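Robot arm learns to handle soft food with fewer demonstrations

2024-03-01

A research group at Goel has reported a training method that lets a robot arm pick up soft, uneven objects after far fewer human demonstrations than its earlier system needed. The work was done at the group's lab in Gornville.

The arm was shown 12 demonstrations of each task, guided by hand. In tests it was then asked to move bread and pastries into a basket, with the starting position changed every time. It completed 283 of 300 attempts. Most of the failures came when a roll turned as the fingers closed and slid out of the grip.

The method, called Stirerthorpe, splits each demonstration into short pieces and learns the approach and the grasp separately. The group says this helps when an item has no flat side to hold. Training took 2 hours on a single computer.

One of the basket tasks uses a twisted bread roll, with the gripper coming down from above.

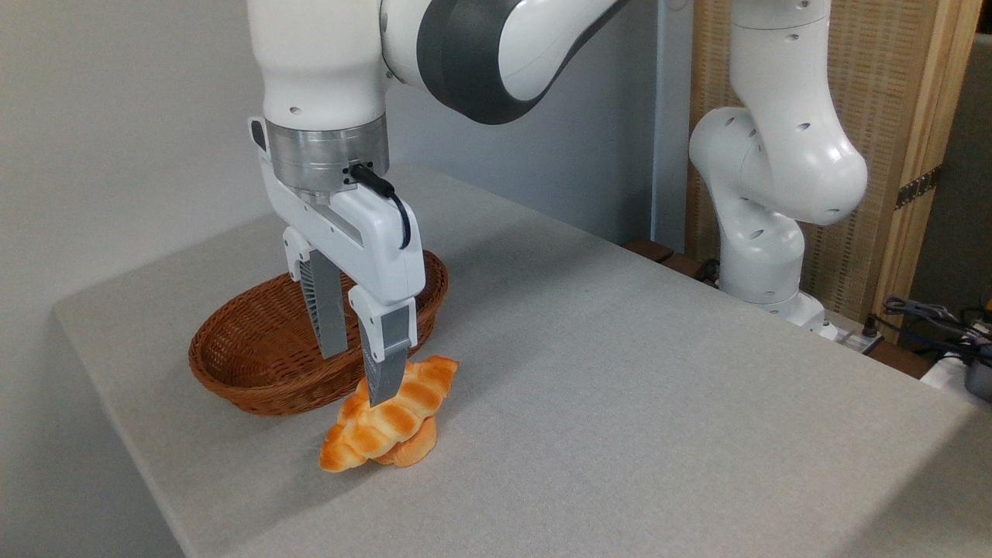
What comes next

The group plans to repeat the tests in June with a partner lab in Trultesmont, using wrapped goods and items that overlap. The code will be released after that round is finished.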